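개정 10/9/18 · Povov 접이대 사용 설명서 · 적용 모델: Gistum 패브릭 상판

## 4. 반소매 유니폼 상의 펼치기 및 접기

이 절은 칼라가 있는 반소매 상의를 패브릭 상판에서 펼쳐 접는 절차를 설명한다. 긴소매 상의는 5절, 하의는 6절을 따른다. 상판 조립과 높이 조절이 끝나지 않은 경우 2절로 돌아간다.

### 4.1 준비

1. 상판 고정 레버 4개가 모두 잠김 위치에 있는지 확인한다.
2. 상판 표면의 보풀과 실밥을 Punix 롤러로 제거한다. 롤러는 직조 방향을 따라 한쪽으로만 민다.
3. 접기판(부품 번호 17)을 상판 옆 거치대에 걸어 둔다. 접기판은 4.3의 1단계까지 사용하지 않는다.
4. 의류의 건조 상태를 확인한다.

> **주의**
> 젖은 의류를 상판 위에 올려 두지 않는다. 패브릭 커버에 이염이 생길 수 있다. 이염된 커버는 Moser 중성 세제로 부분 세척한 뒤 그늘에서 말린다.

> **참고**
> 상판에는 상의를 최대 2벌까지 겹쳐 놓을 수 있다. 처음 사용하는 경우 1벌씩 작업한다.

### 4.2 펼치기

1. 상의를 앞면이 위로 오도록 상판 중앙에 내려놓는다. 이 단계에서는 기울어져 있어도 무방하다.
2. 칼라의 양쪽 어깨 지점을 잡고 목둘레가 상판의 긴 변을 향하도록 돌린다.
3. 뭉치거나 꼬인 소매는 소매 끝단을 잡고 바깥쪽으로 천천히 당겨 편다. 어깨 봉제선은 당기지 않는다.
4. 배색 트림이 있는 제품은 트림의 줄이 끊기지 않고 이어지는지 확인한다. 줄이 꺾이거나 한 점에서 맞닿으면 원단이 접혀 있는 것이다.
5. 어깨에서 몸판 쪽으로 내려가는 주름을 손바닥으로 쓸어 편다. 방향은 중앙에서 밑단으로 한다. 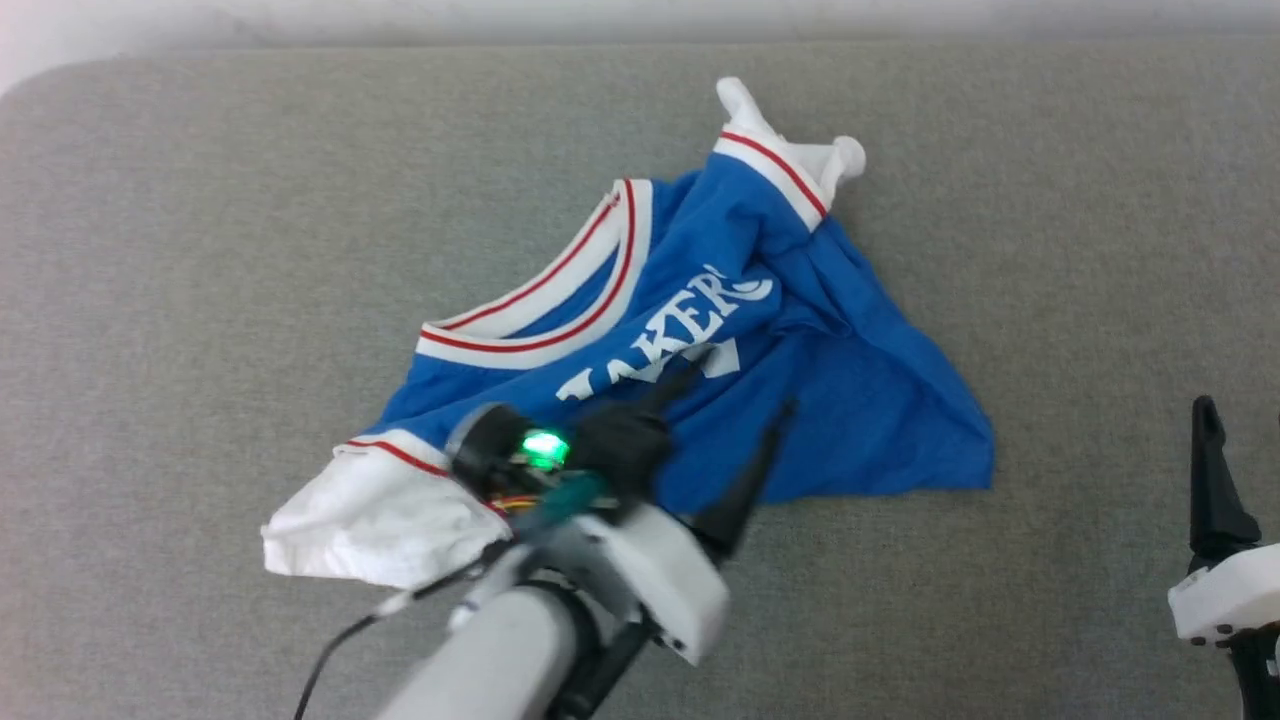

6. V형 칼라는 앞뒤 밴드를 포개어 정리한다. 밴드 사이로 안쪽 원단이 길게 드러나면 뒤쪽 밴드를 위로 당겨 간격을 줄인다.
7. 밑단을 상판의 긴 변과 평행하게 맞춘다.

> **주의**
> 골지 밴드를 손톱이나 집게로 집어 당기지 않는다. 올이 늘어나면 칼라가 원래 형태로 돌아오지 않는다.

### 4.3 접기

1. 상의를 뒤집은 뒤 접기판의 윗변을 칼라 바로 아래, 등판 중앙에 맞춘다.
2. 한쪽 소매와 옆선을 접기판 위로 접고, 반대쪽도 같은 폭으로 접는다.
3. 접기판을 밑단 쪽으로 빼낸다.
4. 밑단을 칼라 쪽으로 올려 반으로 접고 앞면이 위로 오게 뒤집는다.

접은 상의의 좌우 폭이 맞지 않으면 4.2의 7단계부터 다시 실시한다. 보관 시 적재 방법은 7절을 참조한다.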